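The Felt Pile

I blame March. It was gray, I was bored, and my neighbor Vasilis Karagiannis was clearing out the back room of Sturen, the little craft shop he ran until his knees gave up on the stairs. He handed me a box of felt offcuts over the fence and said I'd be doing him a favor. I put it on the kitchen table, and it stayed there for a month.

If you've never sewn with felt, it's about the friendliest stuff there is. It doesn't fray! You can cut a wobbly circle, cut it again when it's too wobbly, and the edge just sits there looking fine. My first toy was meant to be a rabbit and came out closer to a potato, but my niece took it to bed anyway (she calls it Mostach, and I've given up asking why).

After that I got a bit carried away. I started looking at other people's soft toys the way some folks look at other people's kitchens. Where did they hide the seam? How did they get the head to stay up? I once spent 30 minutes in a thrift store with my thumb under a toy's chin, trying to work out the stitching.

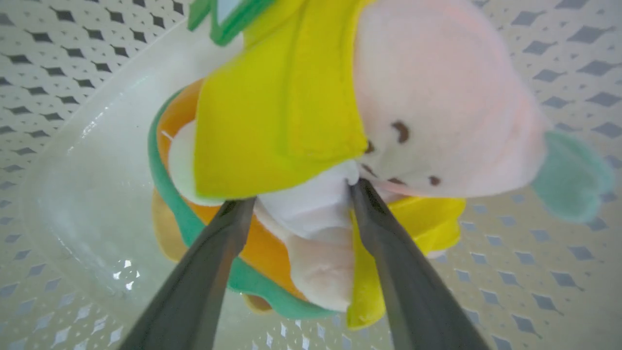
Color is the part I still find hardest. My instinct is to match everything, and matched toys come out looking like upholstery samples. Pale pink wants something loud next to it, a proper egg-yolk yellow, and then maybe one scrap of mint green so the whole thing doesn't get too sweet. I lay the pieces out on the table before I sew anything and go make coffee. If I still like them when I get back, they stay.

Faces come last, and I go slow. A couple of small brown marks will do it - move one of them a hair to the left and a cheerful little creature starts to look worried about its taxes. I pin, I squint, I unpin. Vasilis does his in one go with brown thread, talking the entire time, and they always come out lovely, which is annoying.

He's been going through the box with me lately, picking out the thicker pieces for ears. We're on our second box now, and I've had to move the toaster.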